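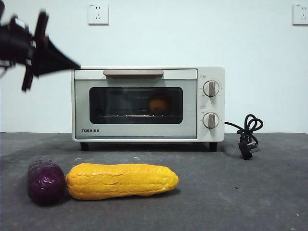 The little Toshiba at the Sárközi open day, with something round and orange behind the glass.

We nearly didn't go. It had rained since breakfast and the drive out to Clilley is a good deal longer than the map lets on, but I'd been promising myself the Sárközi open day for three years running, and May is about the only month when I can get away without rearranging everything. So off we went with a thermos and a bag of date scones (the scones were gone before the second roundabout, I'm sorry to say).

Parking is in the paddock behind the old Skotitz building, and you walk up from there. They told us at the door they'd had 230 people through the year before and were hoping for a few more this time. By mid-morning the line for the name stickers went right out to the bicycle racks, so I'd say they were in with a chance. Do wear sensible shoes, the path is mostly puddle.

There's a lot to look at, and I won't go through every room or we'd be here until Christmas. The one I kept wandering back to was the small kitchen things room, which is hardly a kitchen at all: a dark grey table, a plain wall, and a white toaster oven. I have such a soft spot for toaster ovens! My grandmother did nearly all her cooking in one after she moved to the unit, and this one has the same sort of layout, two round knobs one over the other and a good wide handle across the top of the door. All the fuss is in the play food. Out come the vegetables, in they go, and there's something round and orange behind the glass when you look again. I could have stood there all afternoon.

The colours were my favourite part. The eggplant is a lovely deep violet, quite shiny, and the corn has proper rows of kernels moulded into it, golden-orange like the cobs you get late in the season. I'd have happily taken the pair of them home for my kitchen windowsill.

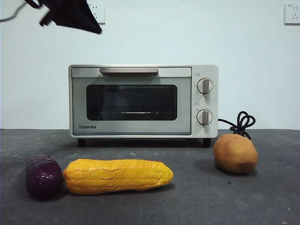
A woman beside me at the rail said her own set had lost its corn years ago, down the back of a couch she thought, and that a play kitchen was never the same without it. She reckoned the eggplant was always the last one children picked, and I told her I'd have picked it first, and we had a very nice chat about whether anyone under ten will eat a real one. (Hers won't. Ours did once, in a lasagne, under heavy cheese.)

Lunch was in the marquee, soup and a roll, and very decent soup too. Then we did the Wustine hall, where the old catalogues are laid out on trestles. Roughly 200 of them, and you're allowed to turn the pages yourself, which I thought was generous. I went back to the toaster oven one more time before the doors shut at four.

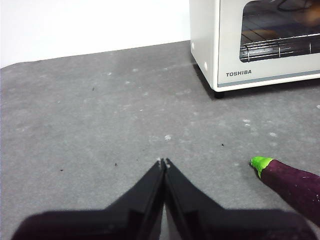
On the grey surface by the base of the appliance, specks and lint and all.

If you're planning on next year, come early, bring coins for the raffle and leave room for the soup. The gift table had sold out of tea towels by two, and I'm still a bit cross with myself for dithering over the blue one.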